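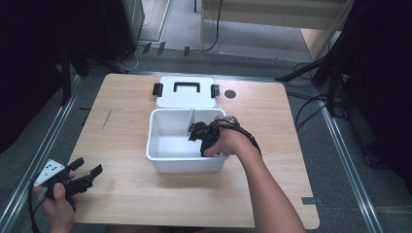 Meet the Team: Latrice Park, Senior Travel Consultant, Wandmont

Latrice Park joined Skondden Travel as a reservations assistant and now leads the rail and river desk at the Wandmont branch. She spoke with the staff newsletter in August, shortly before the office opened for the day.

Ms. Park did not set out to work in travel. She studied accounting and took a summer position in the billing department of Stanico, a motorcoach operator that ran tours through the Great Lakes states. "I was hired to match invoices to passenger lists," she said. "After a few weeks I was reading the itineraries more closely than the invoices. My supervisor, Marcus Pruitt, noticed this and moved me to the phones."

She remained with the company for 3 years, and credits Mr. Pruitt with teaching her how to take a booking properly. Every call began with the same question: who is traveling, and what can they manage in a day? Ms. Park still asks it first. "People will tell you they want to see six cities," she said. "Then you learn that one of them has had a knee replaced, and you plan for four."

When the Wandmont branch opened its rail and river desk, she was asked to build the program with Ansel Strickland, who had previously handled cruise sales. Their first group departure carried 70 passengers on a combined train and riverboat itinerary. Last season the desk arranged 137 separate trips, most of them for couples and small family parties.

Asked which part of the work clients see least, Ms. Park pointed to the hours between confirmation and departure. Rail schedules change, hotels are sold, and piers close for repairs. Each file is reviewed when the final balance is received and again before documents are mailed. "A client should not learn about a schedule change on the platform," she said. "If I know about it, they should know about it the same day."

Dexter Mbeki, the branch manager, described her files as the ones new consultants are given to study. "Anyone in the office can pick up one of Latrice's bookings and answer the client's question," he said. "The notes are all there, including the ones about seat direction."

Seat direction is a matter on which Ms. Park holds firm views. She will not place a client facing backward on a mountain route without asking, and she keeps her own record of which side of the train has the better view on each line. The record began as a notebook and is now a shared document, to which Mr. Strickland has added a section on riverboat cabins — chiefly which ones are near the engines.

Her own travel is more modest than clients expect. She prefers short trips by train, usually leaving on a Friday, and returns often to the same lakeside inn, owned by Cletus Dvorak, a former tour driver she met in her motorcoach days.

Clients planning a rail or river vacation for next year may reach Ms. Park at the Wandmont branch during regular office hours. Appointments are recommended for parties of five or more.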